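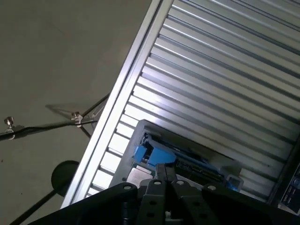 The edge of a slatted aluminum table, with the concrete floor beside it.

About Holtier Picture Framing

Holtier is a family-run picture framing shop and workroom on the east side of Buckley. We frame paintings, prints, photographs, needlework, diplomas, flags, maps, children's drawings, baseball jerseys and pretty much anything else you can carry through the door without hurting your back. We have been doing it for 20 years now, and we still get a little excited when someone comes in with a cardboard tube under their arm and says they're not sure whether it's worth the trouble. (It nearly always is!)

How we got started

The shop began in a one-car garage with a secondhand miter saw, a borrowed mat cutter and a stack of moldings left over from a store that was closing down in Mosotwood. Our first paying job was a set of botanical prints for a dentist's waiting room, and we spent so long on them that we probably earned less per hour than the kid mowing the lawn next door. But the dentist told his patients, and his patients told their sisters and their neighbors, and by the second February we had run out of places to put things and had to start looking for a proper storefront.

We found one in the old Fladik feed store on Buckley's main street. If you grew up in town you may remember the smell of it, and on a damp morning you can still catch a bit of sweet grain near the back stairs. We kept the tall front windows and the long counter, which turned out to be just the right height for leaning on while you decide between two shades of cream.

What we do

Most of our work is custom framing. You bring in your piece, we lay it out on the counter, and we try corner samples against it until something looks right to you. There are more than 400 moldings on the wall, so this can take a while, and we hope you'll let it. Some people know what they want in a minute and a half. Others go home, think about it, hold a paint chip up to the couch and come back twice, and we like those visits just as much.

We also repair old frames. Loose corners, missing bits of plaster ornament, cracked glass, backing paper that has gone brown and crumbly – we see all of it, and we'll tell you plainly if a repair is going to cost more than you'd want to spend. For paper pieces we use acid-free mats and backing as a matter of course, and we'll gladly talk you through the different kinds of glass, including when the cheaper one will do perfectly well. A hallway that never sees the sun doesn't need the same glass as a room full of south windows.

Over the years we have framed more than 3000 pieces for homes in Buckley, Mosotwood and the farms in between. We've also done a good deal for the library, a couple of restaurants and the high school art show, where every student whose work is chosen gets a simple black frame to take home afterward. We started doing that in our second year and we have no plans to quit.

How long it takes

A standard job is ready in 3 weeks. Needlework runs longer, as it has to be stretched and pinned by hand, and so does anything that needs a molding we don't keep in stock. If you have a birthday or an anniversary coming up, please say so when you order and we'll write it on the ticket in red. December fills up early, and we really do mean early, so come see us before the leaves are down if you can.

Visiting the shop

There's parking behind the building, off the alley, and a ramp at the side door if you're bringing something heavy or awkward. You don't need an appointment for one or two pieces. For a whole wall's worth, or for something very large, give us a call first so that we can clear the counter and set aside an unhurried hour for you. We can also come out to the house to measure, and to hang things when they're done, anywhere in Buckley or Mosotwood.

Bring the wall color if you know it. Bring a photo of the room if you don't. And if all you have is a rolled-up poster and a vague idea, come on in anyway and we'll put the coffee on.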